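Fluvmont Seed Library Opens Its Doors for Spring

FLUVMONT, 21/04/2018 - The Fluvmont Seed Library is open for the season, and the shelves have never been this full! Residents can now borrow from 249 kinds of vegetable, herb and flower seed, all free, all saved or donated by gardeners in the Povus valley.

The library began in a hallway cupboard at the Valentini Street branch with a few jars of beans and a notebook. This spring it moves into the old reading room next door, with proper drawers, a long sorting table and a window that gets the morning sun. Members took home more than 1000 packets last year, and plenty of them came back in the fall with envelopes full of new seed (the squash people were especially generous).

New this year is the Tulunico bean, a speckled climbing bean that local families have grown for generations and that had nearly dropped out of sight. A grower on the east side of the valley brought in a coffee can of them last fall, enough for 200 packets. They cook up creamy and do well on a fence.
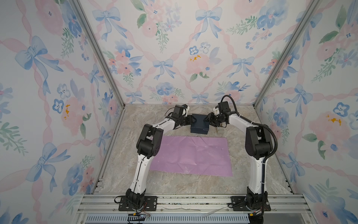

Do I have to bring seeds back?

Returning seed is welcome but never required, and first-time gardeners are encouraged to simply grow something and enjoy it.

Each household may take up to 2 packets of the Tulunico bean and as many of the other seeds as it can reasonably plant. Lettuce, peas and radishes can go in the ground through the end of April. Tomato and pepper seed is best started indoors, and growing sheets are in the top drawer.

The seed library is open whenever the Valentini Street branch is open. No library card is needed. Seed donations should be dry, labeled with the plant name and year, and left at the front desk.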